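Cómo limpiar las juntas blancas en una pared de azulejo oscuro

Por Inna Pasichnyk
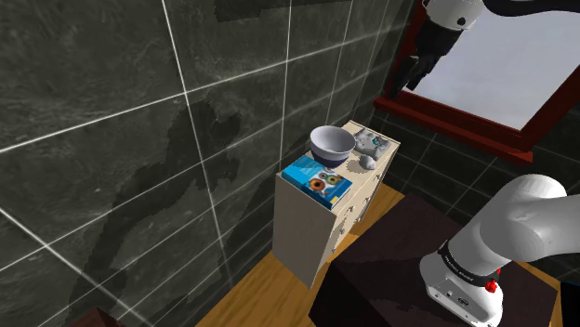 Azulejo gris oscuro de aspecto marmolado con juntas blancas y finas.

En un revestimiento oscuro, la junta blanca delata enseguida la grasa y la cal. Conviene repasarla cada pocos meses.

Necesitas bicarbonato, agua templada, un cepillo de cerdas medias y dos paños de microfibra.

1. Aparta los muebles de la pared y pasa la aspiradora por el rodapié.
2. Mezcla tres partes de bicarbonato con una de agua hasta obtener una pasta espesa.
3. Aplícala sobre la junta, por tramos cortos, y déjala actuar 20 minutos.
4. Frota a lo largo de la junta – nunca en círculos – y retira los restos con un paño húmedo.
5. Seca bien la pieza. En los tonos oscuros el agua deja cerco.

No uses vinagre si el revestimiento es mármol natural, aunque sea una sola vez. En porcelánico aguanta, pero desgasta la junta de cemento.

Si la mancha no sale, queda el rotulador para juntas. Yo uso el de Elico, que tarda 9 horas en secar.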